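Chapter 7
Fasteners and Joints

Most things that are made in parts have to be held together, and the way they are held decides how long they last and whether they can be repaired. A welded gate is strong, but a bent bar has to be cut out. A bolted gate can be taken apart with one wrench.

This chapter covers screws, bolts, rivets and adhesives, in that order. Welding is left to Chapter 8.

7.1 Permanent or removable?

The footbridge at Abreu was built with around 3000 rivets. When the deck was replaced, 684 of them had to be drilled out by hand, and the crew at Taluvitz put bolts in their place. The work took from March until the end of summer. Bolts cost more per piece - but the next deck can come off in days.

Ask two questions before choosing a fastener. Will the joint ever be opened? What load will it carry, and in which direction?

7.2 Holes and seats

A screw is only as good as the material around its hole. Thin covers are often made thicker at that point, and the raised section is called a boss. It spreads the load and gives the screw head a seat below the surface. Bosses may be round or oval, and they blend into the flatter panel beside them.

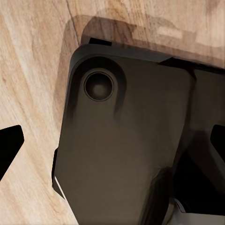

7.3 Thread sizes

Threads are described by diameter and pitch. An M20 bolt has a nominal diameter of 20 millimeters. Coarse threads go in faster and are harder to damage. Fine threads hold better under vibration.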